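**Summer produce: what changes at the Yip Street store**

The co-op's summer buying season starts in June, and several things will work differently from last year. Members who order through the weekly box should read this before the next order form goes out.

Most of our fruit will come from two growers this year. Prendix, which supplied stone fruit and berries last summer, is adding table grapes and early pears. Ilska will keep sending melons, cucumbers and sweet corn, and has agreed to deliver twice a week in July and August. The second delivery should help with corn, which was often two days old by the time the late pickup members got it.

Grapes will be sold by the bunch in the store and by the pound in the boxes. Last year we packed them in closed plastic tubs, and we had a lot of complaints about split fruit at the bottom. They will now go in vented paper bags on top of the box. Please bring the bags back if they are clean and dry. We bought 2000 of them, and that has to last the season.
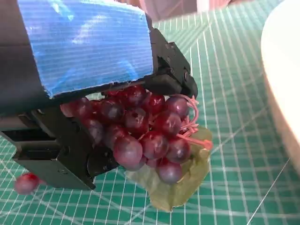 Keep grapes unwashed in the refrigerator until you want to eat them. Water left on the skins makes them spoil faster, especially near the stems. Snip off a small cluster at a time and leave the rest on the main stem. The same goes for cherries and berries. Peaches and plums should sit on the counter until they give a little near the stem end, and then go in the refrigerator for up to five days.

The walk-in cooler was replaced in April. The new unit is made by Zoltell and holds a steadier temperature than the old one, which used to warm up each time the back door was open for a delivery. We lost 600 pounds of produce to the old cooler last summer, most of it lettuce and berries. The cost of the new unit came out of the equipment fund, and member dues stay the same.

Box sign-up is open now. There are 127 places for the small box and a larger number for the full box, which has never sold out. If you had a small box last year, your place is held until the end of May. After that it goes to the waiting list.

Pickup hours are 3 p.m. to 7 p.m. at the side entrance. Boxes left past closing are moved to the cooler and kept one night. To skip a week, mark it on the order form or leave a note at the register by noon the day before your pickup.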